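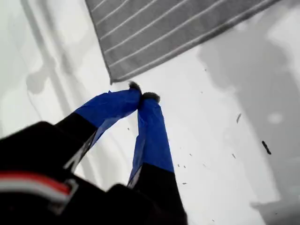 Blue tape on both fingers, their tips almost meeting.

The women who meet above the old seed shop in Ferndale never set out to change a by-law. They wanted somewhere warm to sit with the babies, and a kettle, and perhaps a bit of company on those long wet mornings in October when the buses are late and the whole street smells of leaves. But talk has a way of wandering, doesn't it, and theirs wandered to the market, where most of them had sold bread or mending for years without once being asked what they thought of the rents.

So they wrote a letter, and then a rather better letter, and then they carried a petition round the Castberg estate and came home with 538 names (and a great many slices of cake, which it would have been rude to refuse). The district council had asked for 500. By spring the group had a name, the Fastetell Women's Circle, and a seat at the market talks, and five of its members had signed up for the public speaking course at Bitar Hall, where the oldest learner was 61 and by all accounts the loudest! 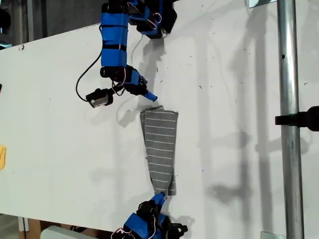

Do you have to be a stallholder to join the Circle?
Any woman living in the district can come along, whether she trades at the market or only shops there, and there is no fee.

I sat in on one of their evenings and stayed far longer than I meant to. They were practising for the next round of talks, taking turns to play the grumpy councillor, and laughing so much that the chairwoman had to start her opening speech again. The rents are still not settled, and the lighting by the lower stalls is next on their list. They meet again at seven, upstairs, and the door sticks, so give it a good push.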